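プラスチックトレーのベタつき・黄ばみを落とす方法

キッチンや洗面所で使っているプラスチックのトレーは、毎日拭いていても少しずつベタついてきます。原因の多くは、手の皮脂と空気中の油分、それに拭き残した洗剤です。家にあるもので落とす手順をまとめました。

用意するもの
・台所用中性洗剤
・重曹 大さじ2
・やわらかいスポンジ
・古い歯ブラシ
・マイクロファイバークロス 2枚

手順1 素材を確かめる
裏面の表示を見ます。ポリプロピレン(PP)は熱にも薬品にも比較的強く、スチロール樹脂(PS)やアクリルは弱めです。耐熱温度が書いてあれば、その温度より低いお湯を使ってください。表示が消えている場合は、ぬるま湯(40度以下)で進めます。アルコールは、PSやアクリルだと細かいひびが入ることがあるので使いません。

手順2 ぬるま湯につける
洗い桶にぬるま湯を張り、中性洗剤を数滴溶かして15分ほど置きます。桶に入らない大きさなら、洗剤液を含ませたキッチンペーパーを表面に貼りつけておきます。縁のあるトレーは、内側に液をそのまま張ってもかまいません。 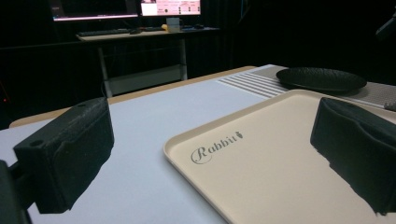
手順3 重曹ペーストでこする
重曹大さじ2に水大さじ1を混ぜ、スポンジにつけて軽くなでます。力を入れると表面に傷がつき、次の汚れが入りやすくなります。縁の立ち上がりと角は歯ブラシを寝かせて動かしてください。メラミンスポンジはつやが消えるのでおすすめしません。

手順4 すすいで拭く
重曹は白く残りやすいので、すすぎは長めに。1枚目のクロスで水気を取り、2枚目で乾拭きします。指でなでて引っかかりがなければ終わりです。まだベタつくときは手順2に戻ります。

印刷のあるトレーの場合
文字やイラストが入ったものは、重曹ペーストを印刷の上に使わないでください。洗剤液を含ませた布で押さえるように拭き、目立たない端で色が移らないことを先に確認します。シールの場合は水につけず、周りだけを拭きます。

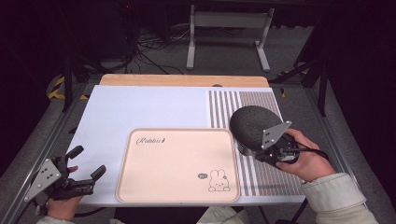

「Rabbit」の文字とうさぎの線画が入ったトレー

黄ばみが取れないとき
ベタつきが消えても色が戻らないのは、紫外線や熱で樹脂が変色しているためです。PPで無地のものなら、酸素系漂白剤を表示どおりに薄めて30分つけると、薄くなることがあります。塩素系と酸性の洗剤は絶対に混ぜないこと。わが家では漂白しても変わらなかった1枚を、植木鉢の受け皿に回しました。

お手入れの間隔
食卓まわりは週に1度、小物置きなら月に1度の中性洗剤拭きで足ります。コンロのそばに置くと油がつくのが早いので、置き場所を変えるだけでも手間が減ります。しまうときは直射日光を避け、重ねる場合は間に紙を1枚はさんでください。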